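About Us | Caron Cell Services

Search this site
Enter keywords
Search

Caron sets up and looks after small robot cells for bakeries, kitchens and packaging shops. 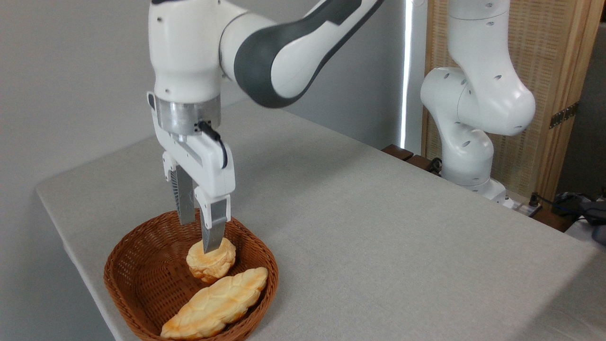
We started five years ago as a repair bench with one customer, a bakery called Prestitz that had bought a two-arm table cell and could not keep it running through a full shift. The arms were fine. The fingers were wrong for bread, the cables had been tied down too tightly, and the table had been moved twice without anyone teaching the positions again. Josphat Waweru spent a week on it. Prestitz is still a customer, and most of the work we do now follows the list he wrote on the back of their delivery note.

We don't build robots and we don't sell them. If you already own a cell, or you have one arriving on a truck, we will install it, get it handling your product, write down how it was done, and come back to look after it.

What we work on

Most of our customers have one arm or a pair of arms on a table, with parallel-jaw grippers, doing pick and place with items that are not all the same size. Bread and rolls are the biggest part of it. We also look after cells that handle soap, boxed tea, folded towels and small potted plants. We turn down welding cells, paint cells and anything that needs a pit dug for it. Remico takes most of that work when we pass it on, and they send us their table cells in return.

How we set up a cell

The table comes first. We check that it is level and does not rock, and we bolt down the arm bases before anything is plugged in. If the customer wants a cloth on the work surface, the cloth goes on before we teach a single position. It raises the surface a little, and a finger that cleared bare tabletop will drag on fabric. Cloth also creeps. We clip it underneath at the corners and mark one edge so that whoever changes it can line it up again.

Then the arms. Each one is homed and run slowly through its full range with no gripper fitted. On a two-arm table we run the first arm with the second one parked, then swap, then run both. The park position matters more than people expect. It has to keep the elbow out of the other arm's way and away from any wall or screen, and it has to be a position the arm can get back to from anywhere without crossing the work area. We write it down and label it on the controller.

Next is the gripper. We clean the flange face, seat the hand, and tighten the screws in a cross pattern to the figure in the maker's manual. The gripper cable gets enough slack to let the wrist turn both ways. We turn the wrist by hand to each end of its travel and watch the loop. If it pulls straight at either end it is too short, and if it hangs down past the fingers it will catch on a basket.

Fingers and pads are where we spend the most time. For bread we like a ridged pad on the inside face and a light closing force. A round roll and a long loaf in the same basket want different openings and different approach angles, and usually a different wrist rotation too. We teach them as two separate jobs. The usual sequence for a roll is:

Open to the wide setting above the basket.
Come straight down with one finger on each side.
Stop when the pads are below the widest part of the roll.
Close at low force.
Lift straight up until clear of the rim, then travel.

The down stop is the step that gets redone. Too high and the pads slip off the crust. Too low and the fingertips touch the bottom of the basket. If a fingertip lands on top of the bread, the approach is off to one side and we go back to the tool offset before we touch the height. Changing the height to hide a bad offset is the most common mistake we find in cells set up by other people, and we have made it ourselves.

Baskets cause their own trouble. Woven ones are rarely the same shape twice and the rim is higher in some spots than in others. We measure the tallest rim in the customer's stock, set the travel height from that one, and put a corner stop on the table so that each basket goes back to the same place. Prestitz rotates a dozen baskets through one cell this way.

We finish with a run of 200 picks using the customer's own product, on their own table, with their own operator at the controller. We record every drop and every crushed item. If we are not happy with the sheet, we adjust and start the run over. The customer gets the sheet, including the bad ones.

Looking after it

Service visits are every 3 months unless the cell works nights, in which case we come more often. A visit takes a morning. We do the following:

Check base bolts and flange screws
Inspect the gripper cable along its whole length, including the connector
Clean the pads and measure wear
Clear crumbs and flour from the finger slides
Test the emergency stop and the speed limit
Rerun the taught positions at low speed with a gauge block in the jaws
Save a copy of the program and take it off site

Flour is the main enemy in bakeries. It gets into the slides and sets hard when someone wipes the gripper with a damp cloth. Please use a dry brush. Don't use compressed air, which drives the flour further in. Pads can be washed if you take them off first.

Between visits, the operator has a one-page card that stays at the table. It covers the start-up check, how to change pads, and who to call. Mwajuma Kioko writes these and she keeps them to one page. If something needs a second page, it is a job for us.

Power strips and cables behind the table are worth a look every week. They get kicked, and they get unplugged by someone who needs an outlet for a radio. We label the arm supplies at both ends.

Repairs

Most calls fall into one of these groups: the gripper won't close, the arm stops with a fault partway through a move, or the cell runs but misses. A miss is usually a mechanical problem before it is a software problem. Check that the table hasn't shifted and that the pads are the right way around before you call. About half the people reading this will have called us already, and that is fine too.

We carry 132 spare parts on the van, mostly fingers, pads, connectors and cables. Gripper hands we exchange. You get a working one the same day and yours goes to the bench, where Trevor Chan strips it, replaces what is worn and runs it overnight before it goes back on the shelf. We do not open arm joints. Those go back to the maker, and we handle the crate and the paperwork and teach the positions again when the arm returns.

All jobs are logged in Flolov, our service record. Customers can read their own entries and add to them. We ask operators to write down what the arm was doing when it stopped, in whatever words they like. "Made a noise over the left basket" has been more useful to us than a fault code on several occasions.

Who we are

Josphat Waweru, founder. Installs and first visits. He worked on bottling lines before this.

Mwajuma Kioko, setup and training. She teaches the positions on most new cells and runs the operator sessions.

Trevor Chan, bench repairs and spares.

Joyce Nyaga, scheduling, quotes and invoices. If you phone the office, you will be talking to Joyce.

Aba Zakaria, service technician. Aba joined us in April and covers the northern route.

Training

We run an operator session at the workshop on Thursday afternoons, starting at 2. It covers safe stopping, pad changes, parking both arms, and reteaching a single position. Customers on a service plan can send two people at no charge. Bring a few of your own products and the basket or tray they go in. Closed shoes, sleeves above the wrist, and nothing on a lanyard.

Asking for a quote

Send us the make and model of the arms, the size of the table, what you want picked up, what it is picked up from, and where it has to go. A phone photo of the table from each side helps. Tell us if the floor gets washed down. Joyce will come back to you with a price or with more questions. Site visits are free within an hour's drive of the workshop and charged at mileage past that.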